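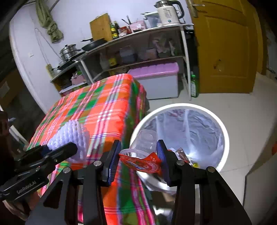
Drenolis starts table-clearing sessions in Stustgate

Drenolis has begun recording household clearing-up jobs in ordinary kitchens in Stustgate, with people working a pair of hand-held grippers to show a robot how the task is done. The first job on the list is putting snack wrappers, plastic cups and fruit packaging from a table into a lined bin.

The person doing the work holds a gripper in each hand and clears the table at a normal pace. The movement of the fingers and the view from the tool are saved together, and the recordings are then used to train a two-armed robot on the same job. No robot needs to be in the home while this goes on.

The company has run 84 sessions since June. Each one covers five rounds of the task, with the rubbish laid out differently every time. Rounds in which an item is dropped on the floor are kept if the person picks it up again and finishes.

Thin packaging has been the slowest part. A torn wrapper gives the fingers little to grip, and foam fruit nets squash flat and spring back. Cups are easier to hold but tend to tip on the rim of the bin when they are let go too soon. People taking part are asked to wait until the item is over the opening before they release it.

Drenolis had earlier tried remote control, with an operator moving the robot's arms from a desk in the next room. That method is still used for the heavier jobs, such as moving pans between shelves. For light rubbish it took longer per item, and operators found it hard to judge how firmly they were pinching.

New starters are given two hours of practice before their first recorded round. Six more kitchens will be added in Samano, where the work will be run from the Nowicki building. Sorting recyclable items into a separate bin is due to follow once those kitchens are set up.

Related items
Nowicki building reopens after rewiring
Teaching a robot to fold tea towels
Remote control trial moves to Samano

Contact the news desk | Copyright Stustgate Technology News | Back to top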